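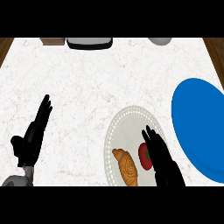 White marble with gray veining and brown wood at the side (computer rendering)

Posted by Everaldo Miranda on 11/24/24

My wife wanted marble before I even knew that we would change the kitchen. In February we had a leak under the sink, the old board swelled up like bread, and from that moment the question in our house was which stone. I was for repairing the board. I mention this so that you know from which side I am writing.

I did not grow up with marble in the kitchen. In my parents' apartment the marble was on the stairs of the building, and it had a hollow in each step where the feet had passed for many years. My mother made her dough on a wooden board that she kept behind the refrigerator. For me marble was a thing for banks and for cemeteries, and it took me some time to imagine cutting an onion near it.

We went three times to Lindqvist, the stone yard outside of Elach. If you have never been to a stone yard, wear old shoes. The slabs stand upright in long rows, and a man moves them with a crane while you stay behind a yellow line. The first time we went inside and looked only at the small samples, and this was a mistake. A sample the size of a slice of toast tells you almost nothing. One had no vein at all, another one was nearly all vein, and both came from the same slab.

The second time we asked to see the full slabs and it was a different experience. My wife walked slowly up and down. I was cold. There was a white one with a lot of movement in it, as they say, and a quieter one with gray lines which they sell under the name Lomivico. I liked the quiet one. She liked the quiet one too, and after nineteen years of marriage you learn to say nothing more at such a moment and to sign the paper.

The third time was to decide where to cut. I had not known that the customer can do this. They lay a plastic outline of your counter over the slab, and you push it a little left or right until the veins run how you want them. We pushed it for more than an hour. The young woman who helped us was very patient, and she also told us clearly that marble gets stained and that it gets dull where acid touches it. She made me repeat it. I think they have had arguments with people in the past.

Now about the money. I keep our accounts in Findance, and I had put 3000 in the line for "kitchen stone" because this was the number my brother-in-law told me. My brother-in-law put in his kitchen a long time ago. The stone alone stayed under that sum, but then came the hole for the sink, the holes for the faucet, the edge polishing, the delivery, and a man to take the old counter away. Each of these is a separate line on the bill. If you are planning something similar, ask for the price of the holes first. I found it strange to pay so much for the part of the stone that I do not get.

They came to install it on a rainy morning. Four men carried the long piece up our stairs, and it had to make a turn of 90 degrees at the landing. I went into the bedroom for this part. My wife watched and she says that it was very well done.

For the first weeks I was a terrible person to live with. I followed our guests with a cloth. I put a coaster under the salt. My daughter squeezed a lemon directly on the counter, and I raised my voice about a lemon, for which I later had to apologize. There is a mark from it next to the stove, a pale spot you can find only if you bend down and look toward the window. I bent down and looked toward the window every evening for some time.

Then I called the stone yard to ask about repair. The same young woman answered. She said they can come and polish it again, but that most customers wait until there are enough marks to be worth the visit, and after a while they stop seeing them. I did not believe her. I wrote down the price anyway.

What I do now is simple. We wipe it in the evening with a soft cloth, warm water and a drop of dish soap. No vinegar and no spray that smells of lemon. Red wine and coffee I wipe at once, beet juice I run for. They sealed it before they left, and the paper says to seal it again after 12 months. You can test it with water: put a few drops on the stone, wait 10 minutes, and if the place has turned darker, the seal is getting weak. I do this test more often than the paper says.

Two things I did not expect. The first one is that the stone is cold also in summer, and for pastry this is wonderful. My wife rolls the dough directly on it and it does not stick so much. I have started to make my mother's cheese pastries again, which I had given up because in our warm kitchen the butter always melted before I could fold it. The second one is the sound. A cup put down on marble is loud. In the morning, when I am the first one up and the others sleep, I have to put down my cup like a thief.

My neighbor asked me if I would recommend it, and I did not know what to tell him. He has three boys and they eat tomatoes. If you want a counter that looks the same in five years, I think you should take another material, there are good ones and the yard will show them to you without making a face. We were also offered one that copies marble, and from two steps away I could not say which was which. My wife could.

There are now six marks that I know about. The one from the lemon, one ring from a glass of orange juice, and a group of small ones near the sink where I think the old dish soap was too strong. I have not called for the polishing. The paper with the price is still on the refrigerator, under the magnet, and next week I need that magnet for the school calendar.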